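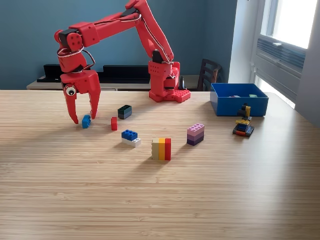 Unit 7: Reading a hill village

Virnmont stands at 1,051 metres, a figure the tourist leaflet gives 2 times on one page in case you missed the climb. Note the order of things: church, fountain, café, car park. Visitors meet them in reverse.
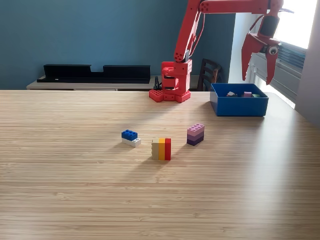
The market fills the lower square until noon in summer. By January it is a cheese van and a dog.
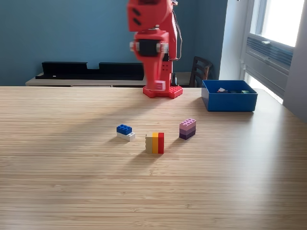
Compare Plumia, down in the valley — flatter, richer and, according to Virnmont, damp.

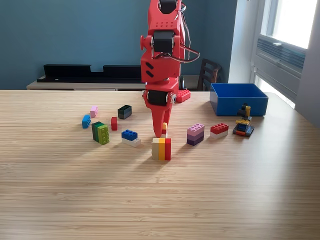 Reading time: 2 minutes

For the seminar, read the Rutherford chapter on village squares and bring 20 lines on who uses the benches, and when. "Old men, always" will not get you a mark.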